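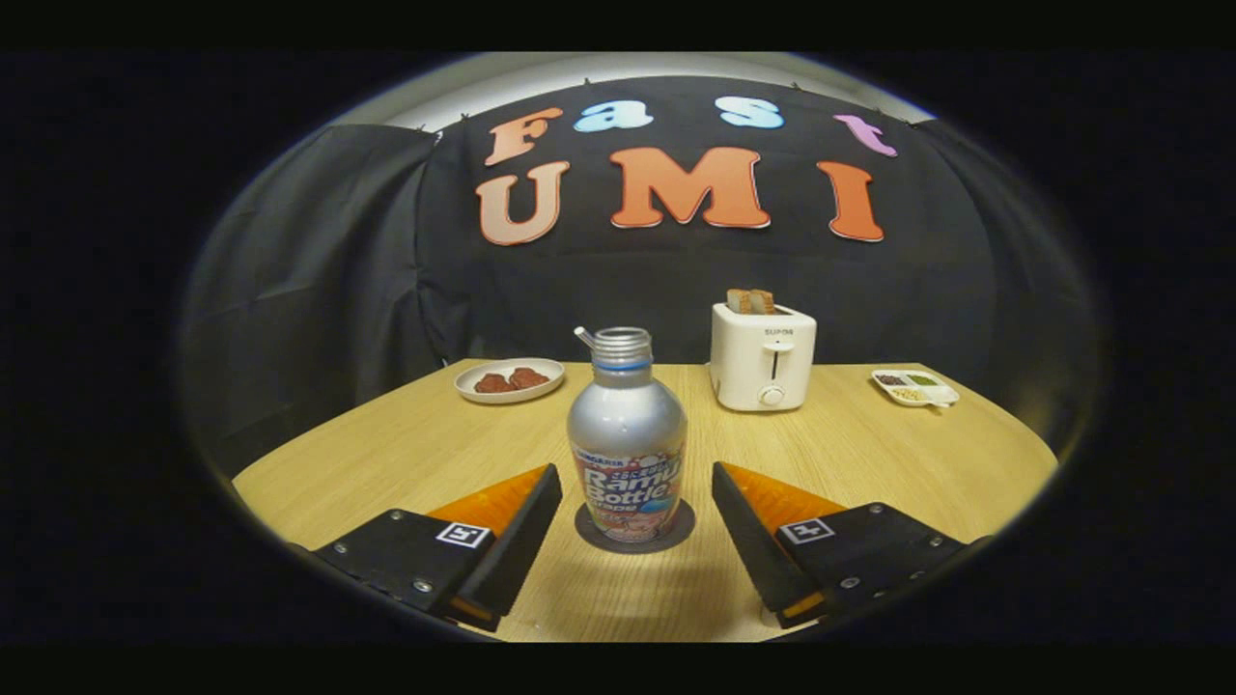
Brutidix starts shared bottle service for office lunch rooms, together with Fakton and Wijaya

Deposit bottles made of aluminum come to 12 workplaces in Ghent from August

GHENT, Belgium – Brutidix, the supplier of kitchen goods for offices and workshops, announces today the start of Enora, a service for shared drinking bottles. With Enora, a workplace does not buy bottles for its employees. It receives clean aluminum bottles in crates, uses them in the lunch room and in meetings, and gives them back for washing. The first 12 workplaces will begin in August. They have signed for a first period of three months, after which each of them can decide if it wishes to continue.

For this first period Brutidix has prepared 3000 bottles. The washing is done by Wijaya, a family business in the north of the city which until now washed mostly glasses and plates for weddings and company parties. The transport is in the hands of Fakton, whose electric vans already bring fruit and coffee to many of the same addresses.

A question that came from customers

The idea for Enora came up during the normal visits which Brutidix makes to its customers. Again and again the people responsible for the lunch room asked what they should do with the bottles that employees had left behind. Many employers have in the last years given a bottle to every new colleague. Some of these bottles go home and stay there. Others stand in the cupboard without a name, and after a certain time no colleague wants to drink from them anymore.

"We were selling bottles to the same customers every year, and we knew very well that the old bottles were still in the building," says Lies Aerts, managing director of Brutidix. "It was good for our sales, I must admit this. But it did not feel like a service. One customer opened a cupboard for me and asked if I could please take everything with me. I think that was the moment when we started to calculate."

The calculation took longer than expected. A shared bottle must be washed well each time, also inside the neck and in the thread of the cap, where a normal office dishwasher often does not reach. Brutidix first made a test with a dishwasher in its own building. The result was not good enough, and the company decided to look for a partner who washes as a profession.

How the service works

Every workplace chooses how many crates it wants to receive and on which days. The Fakton driver brings the full crates to the lunch room, or to the reception if the building has no free access. In the same visit the driver takes the crates with used bottles. Employees only need to empty the bottle, put it back in a crate and drop the cap in the small box on the side. It is not necessary to rinse it.

The bottle itself is kept very simple. It has a wide neck, so that it can be cleaned with a brush and filled easily at a low tap. It has no paint and no print of the customer's logo. Some customers regretted this in the first talks, but a bottle with a logo can go to only one address, and then the whole idea of sharing becomes difficult. Each bottle carries a small engraved number under the base, with which Wijaya can follow how often it was washed.

A deposit is charged to the workplace and not to the single employee. If a bottle does not come back, it is settled at the end of the period. If it comes back later, also from a different workplace, the deposit is returned in full. Bottles with a dent stay in use as long as they stand straight and close well. Bottles that are damaged in the neck are sorted out at Wijaya and go to a metal recycler.

Employees may take a bottle home in the evening or to the sports field on Sunday. Brutidix asks only that it finds the way back to the crate. The bottles are meant for water. Coffee, milk and sweet drinks are not forbidden, but they make the washing heavier, and the information card in each crate asks users to take a cup for them.

Washing in the quiet hours

For Wijaya, the new work fits well in the week. The business is busiest at the beginning of the week, when the rented glasses return from parties, and it has free hours in the days after. The bottles will be washed in these hours. A second washing line with standing racks has been installed for this purpose, with nozzles that enter the bottle from below. After washing, the bottles are dried with warm air while they stand upside down, then they are checked by hand and closed.

The check by hand was a wish of Wijaya. Every bottle is looked at under a lamp and is also smelled, which sounds old-fashioned but works faster than other methods they have tried. Caps are washed apart, in closed baskets, and the sealing rings are changed when they become hard or get a color.

The washing water is used a second time for the pre-rinse of the crates. Wijaya will publish no figures about water and energy until the first period is completed, as the partners want to have values from daily work and from all the addresses.

Transport without extra trips

Fakton has made the route plan for Enora with one clear condition: no van should drive only for bottles. All 12 workplaces are already on an existing route. The crates have the same base size as the fruit crates of Fakton and can be stacked with them, so the drivers do not need a different trolley.

"A driver has very little time at each door," says Ludger Eichhorn, who is responsible for route planning at Fakton. "When the used crates stand somewhere on the third floor behind a locked door, the plan is finished for that day. So we went to every address before the start and we agreed on one place. In most buildings it is beside the door of the lunch room. In one building it is under the stairs, and this is also fine."

Eichhorn adds that the size of the crates was changed once during the preparation. The first model held more bottles, but when it was full it was too heavy to be lifted comfortably into the van. The present model is lower and has handles on all sides.

What the workplaces say to their employees

The participating workplaces are quite different from each other. Among them are an accounting office, a school for adult education, a printing shop, two architects' offices and a dental laboratory. Together they have over 200 employees who have already registered for the short introduction, which is given in the lunch break and takes little time. The introduction shows how the cap opens, where the crates are placed and what happens with a bottle that was forgotten in a bag or in a car.

Brutidix advises the workplaces to start with a cleaning of their own cupboards. Employees can take their private bottles home, and what remains can be given to the Fakton driver in the first week. Metal bottles will be recycled. Bottles made of plastic are collected apart.

"I do not want that someone feels he must give up his favorite bottle," says Aerts. "If you have one that you like and you wash it, please keep it. Enora is for the visitor, for the new colleague, for the meeting room, and for all of us who forget our bottle on the kitchen table at home."

Next steps

During the three months, the partners will meet regularly with the contact persons from the workplaces. The main points are the number of bottles that are missing, the days on which too few or too many crates were delivered, and the state of the caps. The cap is for Brutidix the part with the most open questions. There are at this moment two types in use, one with a loop for carrying and one without, and both will be mixed in the crates to see which one returns in the better condition.

After the first period Brutidix will decide about an extension to other parts of the city. Workplaces outside the present routes of Fakton can already put their name on a waiting list. Hotels, restaurants and sports clubs are not part of the offer for now, as their needs for quantity and delivery hours are very different.

The price of the service depends on the number of crates and is invoiced each month. It includes delivery, collection, washing and the replacement of worn caps. Brutidix will continue to sell bottles to customers who prefer to own them.

About Brutidix

Brutidix supplies lunch rooms and small kitchens in offices, schools and workshops with tableware, storage and appliances. The company has its office and warehouse in Ghent and also repairs many of the appliances it sells.

About Fakton

Fakton delivers fruit, coffee and household goods to workplaces in and near Ghent with its own electric vans.

About Wijaya

Wijaya rents and washes glasses, plates and cutlery for private and company events.

Press contact

Questions from the press can be sent to the office of Lies Aerts at Brutidix. Visits to the washing line at Wijaya are possible by appointment, preferably in the morning. Questions about transport are answered by Ludger Eichhorn at Fakton.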